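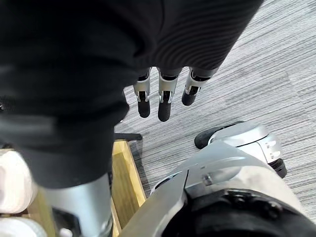 Black knit over striped gray carpet, soft folds and all.

Search this site Type and hit enter

Home Essays Wardrobe Letters About

I have been meaning to stick up for the big black knit for years, and my friend Shiuli Ekanayake, who thinks we should all wear more yellow, will just have to forgive me. A fine rib in black asks you to look twice. Across a room it's only a dark shape, and then the light catches it and there are all those little lines, and a fold that goes gray on one side and stays properly black on the other. I love that!

I'd have it roomy, too — big enough to bulge a bit, with sleeves that come down over the hands. Mine cost 94 dollars one June and I winced at the register, but I've worn it to dinners, on trains and once to a wedding (it was cold). Buy the large one, and fold it when you get home, please, because hangers ruin the shoulders.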